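Home | Topics | Places | Random article

Skimham Typing Week

Category: School events – Computing education

2 min read

Skimham Typing Week is a yearly keyboarding event for elementary schools in and near the town of Skimham, held each February. It grew out of a modest after-lunch club at Kinsella Elementary, where children practiced touch typing on whatever machines the library could spare, and it has since become one of those dates that local families mark on the calendar well ahead of time. 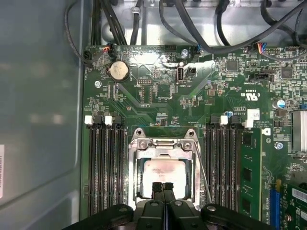
Over 700 students now take part. Younger children learn the home row and play letter games, while the older grades work up to a timed passage. The usual goal for fourth graders is 30 words per minute, and anyone who reaches 50 gets a ribbon and, by fond tradition, the right to choose the next day's passage – often something about dogs.

Schools in Lurberg joined a few years after the first event and brought with them the team relay, in which classmates take turns typing a story one sentence at a time. Spelling counts in the relay, but speed does not, and many teachers say it is the part the shyer children enjoy most. 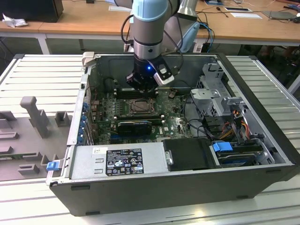

Open desktop computer with a robotic arm above the motherboard.

Practice lessons come from the Cernard workbook, a spiral-bound course that is revised every July and lent to families for use at home.

See also: Touch typing, Lurberg schools

Last edited 2019-02-15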